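Filed under: Methods & Field Notes
9 min read

3. Collecting the demonstrations

3.1 What we asked for

The Lakach set was meant to teach a policy how to tidy small electrical goods on a table: pick up, set down, shift to one side, leave alone. The last of these proved the hardest to collect. People who have been handed the controls of a robot do not like to leave things alone, and our first month of recordings contains a great deal of shifting for its own sake.

Each demonstration was driven by a person, with the arm copying their hand. We recorded joint positions, gripper opening and the view from the wrist. Two sites took part, Stockdale and Erau, working from the same written guide. The guide ran to a page and a half in September and to rather more by the time we stopped, most of the growth being clauses that begin "Please do not".

3.2 Choice of objects

Early sessions used wooden blocks, which behaved beautifully and taught the policy very little. It learned that the world is made of cubes of one size which never have anything trailing from them. We then moved to sockets, adaptors and power strips, on Cyril Bramwell's suggestion that if we wanted the thing to cope with a desk we might show it one. Cables were left attached where they were attached. Operators were told to lay the objects out as they pleased and not to make them pretty, an instruction that was followed at Erau and quietly ignored at Stockdale, where the layouts had a certain window-dresser's flair until Hertta Koivisto had a word.

Bright colours were allowed. A reviewer of an earlier draft worried that the policy would simply learn to chase them. We shared the worry, and so every layout was repeated with the goal object changed and the rest kept in place as far as human patience would permit.

3.3 Contact and clutter

We kept recordings in which the gripper met an object while its neighbours were close enough to be disturbed. Such moments are awkward to label, as it is often unclear from one view whether a neighbour is being leaned on or merely stood beside. Figure 2 gives a fair idea of the trouble: the cube sockets are packed together, the turquoise one is in contact with a finger, and the power strip lies under the blue one.
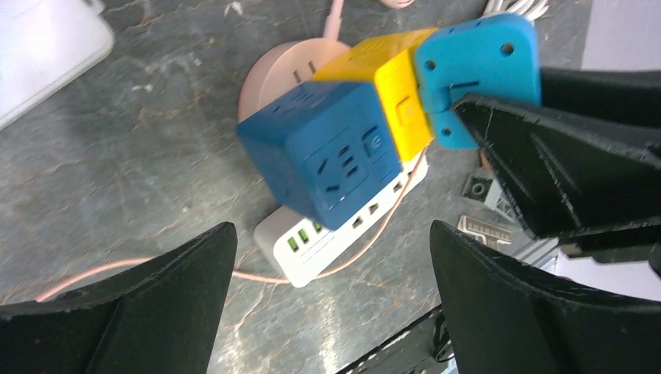
Figure 2. Wrist view during contact with the turquoise cube socket. Blue and yellow cubes adjacent; white power strip beneath the blue cube, its USB ports lit green.

Labels were added afterwards with Fusside, our own annotation tool, whose chief merit is that we already had it. Every recording was marked by one person and checked by another. Where they disagreed over the moment of first contact, we kept both marks and trained on the earlier.

3.4 What was kept

After removing recordings with lost joint data or no wrist view, we were left with about 2,000 demonstrations. Failed grasps were kept and marked as such. An operator's second attempt is often more instructive than a clean first one, and there was no shortage of them to choose from. The split between training and test was made by layout, so that no arrangement appears on both sides.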